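Budget season at the bench

April 23, 2019

I've been putting off writing about money, partly because I find it dull and partly because I keep changing my mind about what we need. But the order has to be in before June, so I finally sat down with a pot of coffee and the quotes from Retberg and Gudberg, and I got a lot further than I expected!

The big question was whether to buy a second arm this year. I would love one (who wouldn't?), and the Drover people made us a very friendly offer. But when I went back through my notes, most of our lost afternoons came down to the small stuff: worn finger pads, a cable that was too short, a wrist camera that can't focus up close. So the arm waits, and I feel fine about that — well, mostly fine.

Here's where I've landed. I'm setting aside 1000 dollars for wrist cameras and lenses, with a short focus distance at the very top of the wish list. Another 346 goes to Ağca for soft finger pads, which comes to 4 sets with shipping included. I'm also keeping a little back for lights, a subject I could go on about for pages, and probably will some other evening.

Bottle caps are what we work on most these days, and they're what I keep coming back to when I read a spec sheet. I want to know how a lens does at cap distance, and the sheets almost never say.
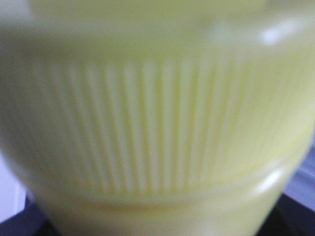

The ribbed grip on a yellow cap, from the wrist camera.

If you've bought a small close-focus camera for an arm in the last year or so, please leave me a note with the model and what you paid. I'm happy to trade for my pad measurements, which are long and a bit messy, but they're all there.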